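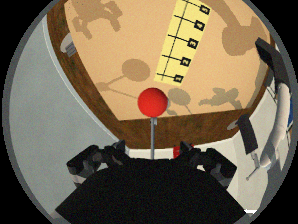 4 Which Camera Should the Policy Look Through?

With the gripper and controller fixed, we turned to the question that had been bothering us since the first pilot runs: how much does it matter where the cameras go? Quite a lot, and in ways we had not expected. This was the most enjoyable part of the project to run, and we report it in more detail than a camera study usually gets.

4.1 Task and views

All runs in this section use the ball-and-scale task from the Cirkwood suite. A jointed stand on the table ends in a red ball, and a yellow scale lies on the tabletop. The policy is given a target number and must bring the ball over the matching tick and keep it there until the episode times out. The task looks simple, but it asks for two very different kinds of seeing. The policy must know where the ball is relative to the fingers, to within a few millimeters, and it must also know which number it is heading for. A camera that is good at one can be poor at the other.

We compare three views. The wrist view uses a simulated wide lens with a field of view of 115 degrees, mounted behind the fingers and looking out between them. It gives a circular image with black corners, and we pass it to the encoder as it is, with no unwarping (see 4.4). The side view stands off at a shallow angle to the tabletop and takes in much of the arm. The overhead view looks down on the table from a steep angle. All three are resized to the same resolution before encoding, so the wide views pay for their coverage in detail.

For each camera set we trained a policy from scratch on the same demonstrations and ran 1000 evaluation episodes. Starting poses and target numbers were drawn once and shared by every set, which lets us compare episodes one by one as well as in total. Trefor Meredith wrote the code that replays a given episode through any of the views, and it proved so handy that we now use it for all our debugging.

4.2 Side view

The side view was our favorite going in. It is the view a person would pick. The arm, the stand and the ball can all be seen at once, and the height of the ball above the table is easy to judge.
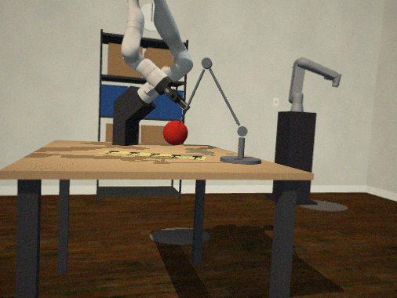

Figure 3. Side view in Cirkwood, with the gripper at the end piece of the jointed stand, directly above the red ball. The marks on the yellow strip cannot be read from this angle.

As a single camera it did badly. The policy trained on it was quick and confident on the approach, and its arm motion was smooth, but it stopped over the wrong number far more often than the other two. Figure 3 shows why. At such a shallow angle the scale is foreshortened, and after resizing, the characters on it turn into small dark fragments. The encoder has nothing to read. What the policy learned in its place was a rough guess at distance along the table, good enough to land near the target and poor at landing on it.

We tried a narrower field of view to win back some detail. That made the numbers a little clearer but pushed more of the arm out of the picture, and the approach got worse by nearly as much as the final placement got better. We also tried a version with the shelving removed from the background, to see whether clutter was part of the problem. It made no difference we could measure, a result that pleased us, as we would like policies from this suite to work in a room with things in it.

4.3 Overhead view

From overhead, the angle problem goes away and another one takes its place: the arm is always in the way.
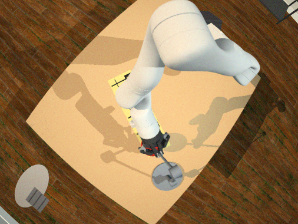 Figure 4. Overhead view. The forearm covers most of the yellow sheet, and the gripper fingers hide nearly all of the red object beside its lower end.

Early in an episode the overhead policy often has what it needs. Late in the episode, just when fine placement matters, the forearm comes down over the scale and the fingers close off the view of the ball (Figure 4). Enda Hayes went through the failed episodes by hand and found a pattern that is easy to recognize after seeing it twice. The gripper moves in well, slows down, and then drifts slowly to one side, as if the policy were waiting for the ball to come back into sight.

Shadows made an interesting contribution. From overhead, the arm and the gray rod and disc cast clear shapes on the tan tabletop, and when the objects themselves are covered, those shapes are sometimes the best remaining evidence of where things are. We wondered whether the policy had picked up on this. To check, we turned shadows off at evaluation time only. The overhead policy got clearly worse, and the side policy hardly changed. So the overhead policy was reading shadows! We find this delightful, and also a little worrying: a policy that leans on a fixed light will not travel well to a lab with windows. All other results in the paper keep shadows on, with the position of the light varied between episodes.

4.4 Wrist view

The wrist view won by a wide margin among single cameras, with a success rate of 70 percent. In the sample image that opens this section, the red ball sits nearly at the horizontal center, right above the gap between the fingers, and the labels 1 through 5 step away from it along the ruler strip. Both halves of the task are in one image. The distance from ball to tick can be read almost directly, and the fingers provide a constant reference that helps the policy settle.

We had worried about distortion. The tabletop bulges toward the viewer, the strip looks slightly bent along its length, and anything near the rim, such as the white arm on the right, is stretched. Our first plan was to unwarp the image before encoding. We built that version and trained it, and it was no better. The unwarping step also throws away part of the rim, and the policies seem to make some use of what is out there, especially for avoiding contact between the arm and its surroundings. We dropped the step, and the pipeline became simpler.

The wrist view does have a weakness. When an episode starts with the gripper turned well away from the scale, the policy has no number to look at and has to search. Most of its failures come from these starts. It sweeps, finds the strip, and then runs out of time. A longer time limit would hide the problem, so we left the limit alone.

4.5 Combining views

Adding the side view to the wrist view raised success to 74 percent, the best result of any set we tried. The gain comes almost entirely from the hard starts described above. The side view cannot tell the policy which number is which, but it can tell it which way to turn, and after that the wrist view takes over. Adding the overhead view to the wrist view helped less, and using all three gave no further gain over the best pair while making training noticeably slower.

We looked at whether the two-view policy really switches between its inputs. Blanking the side image in the second half of an episode had almost no effect. Blanking it in the first half brought the policy back down to the level of the wrist view alone. The division of labor is clean, and the policy found it with no hint from us.

4.6 Does the ranking depend on the gripper?

All of the above was run with the Zumon gripper model. Because its fingers take up a good part of the wrist image, we repeated the single-camera runs with the slimmer Foley model, keeping the Trurkix controller and all its gains unchanged. The order of the three views stayed the same. The overhead policy improved somewhat, as one would expect when there is less hand to hide the ball, and the wrist policy was unaffected within the spread between seeds. The forearm, which is the same in both cases, remains the main source of occlusion from above.

For the real-arm trials in Section 5 we therefore carry forward the wrist and side pair. We leave the wide lens uncorrected there as well, and mount the side camera slightly higher than in simulation, at a height that lets it see past the far edge of the table while keeping the elbow in view.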